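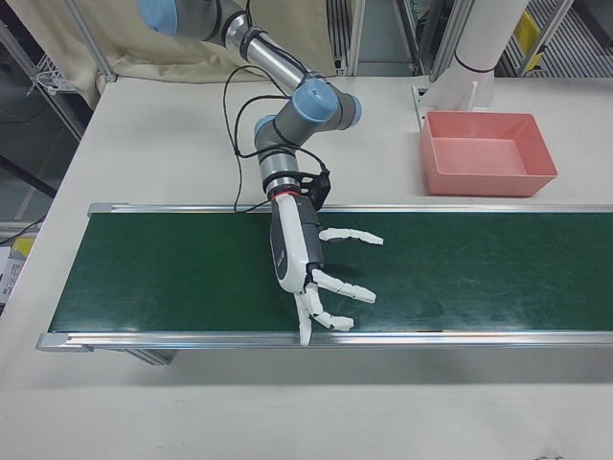

Hand on the end of an arm, moving belt, and it keeps closing on nothing. Where do we start?

Posted by Sevim Uysal in Robotics > School and Student Projects

Hi all! I'm on a student team of six (we call ourselves Provier, long story, it was the only name we could agree on) and our project this year is a sorting cell. Small conveyor, robot arm, four-fingered style hand on the end, parts go into a plastic bin behind the belt. We have to demo it in October in front of the whole department and I'm getting a bit nervous.

The parts are foam blocks, bottle caps and little cardboard boxes. With the belt stopped, we're great. We can pick up a block, swing over to the bin, drop it, come back. I think we did 17 in a row one afternoon with no misses and everybody was very pleased with themselves.

Then we turn the belt on and it all goes to pieces. The hand gets there, the fingers close, and the block is already past it, or it gets clipped by a fingertip and goes spinning off sideways. We slowed the belt way down and it got better but still nowhere near good enough. We need to hit 90 out of 100 picks to pass that part of the rubric, and yesterday we got maybe half before somebody bumped the table and we gave up and had lunch.

Stuff that might matter:

We're planning the arm move from where the part is when the camera sees it, plus a fixed offset along the belt. The offset was found by trial and error, so, you know, guessing.

The fingers start to close only after the arm reports it has reached the target.

We come straight down over the belt with the fingers spread. One of them sometimes catches the metal rail on the side nearest us, and I don't love the sound it makes.

My teammate wants to throw out the fixed offset and do full tracking, where the arm follows the part down the belt. I want to fix what we have. Who's right? Or is it something else entirely? I can post our timing logs if anyone wants to suffer through them.

6 people found this useful

durkstead_dan

did you try a slower belt? also check the camera isn't loose. ours was loose a whole semester

Khương

Oh, I remember this one! We built nearly the same thing for our club two years ago and we had exactly your fight about tracking, except it lasted a month and two people stopped speaking for a while.

I'm going to side with you for now. Full tracking is lovely when it works, but you've got a deadline and a much cheaper fix sitting right there in your second bit of info. If the fingers only start closing once the arm says it's arrived, you are paying for the whole finger travel while the part keeps moving. A hand like that has a long way to go from wide open to closed, way longer than a simple two-jaw gripper. So time it. Put the hand over a stopped belt, send the close command, film it on a phone in slow motion and count frames until the fingers touch a block. Do it a bunch of times because the first close after a rest was always slower on ours (never found out why).

Then multiply that by your belt speed. That distance is how far the block slides while your hand is making up its mind. I bet it's longer than the block!

What we ended up doing:

Measure the real belt speed. Put a strip of tape on the belt and time it between two marks on the rail. Don't trust the number on the speed knob, ours was off by quite a lot and it changed when the belt had parts on it.

Throw away the fixed offset and calculate it instead. Belt speed times (camera delay + arm travel time + finger closing time). It's one line of code and then it still works when someone turns the knob.

Pre-shape the hand. You don't need the fingers spread all the way for a bottle cap. We had three openings, one per part type, each just a bit wider than the part. Cut our closing time a lot, and the fingers quit whacking things.

Start closing before the arm gets there. This one feels wrong and scary but it's where most of our improvement came from. Begin with a tiny head start and creep it up.

About the rail – please sort that before you do anything else. Ours snapped a fingertip on the side rail the night before a demo and we spent the evening with superglue. Either rotate the wrist so the fingers line up along the belt, or raise your approach height and shift the pick point toward the back. If you rotate the wrist, run it slowly first and watch your cables. Anything hanging in a big loop by the wrist is going to find something to hook onto sooner or later. A couple of velcro ties, with enough slack left for the full rotation, and you're fine.

And yes, post the logs! I'll look at them tonight, I miss this stuff.

Pirnent

Mostly agree with Khương but I'd add that your misses are two different problems and you should tally them separately. "Block already past the hand" is timing. "Clipped by a fingertip and spun off" could be timing too, but on our class project it was the blocks sitting crooked on the belt. We taped two cardboard guides in a funnel shape upstream of the camera so everything came through the middle, more or less straight. Ugly as anything, and the judges asked us about it and liked it.

Your teammate isn't wrong about tracking by the way. If you ever want to run the belt fast you'll need it. I'd do it after October.

Sevim Uysal

Thank you both so much!! Filmed the hand closing this morning and wow, it is slow. The block moves almost two block lengths in that time, so the offset never had a chance. We're doing the pre-shaping first and the early close after that. Wrist is getting rotated today before we break something, and I've bought velcro.

Dan, the camera was a little loose. I've tightened it. Will put the logs up once I've worked out how to export them without the 17 empty columns.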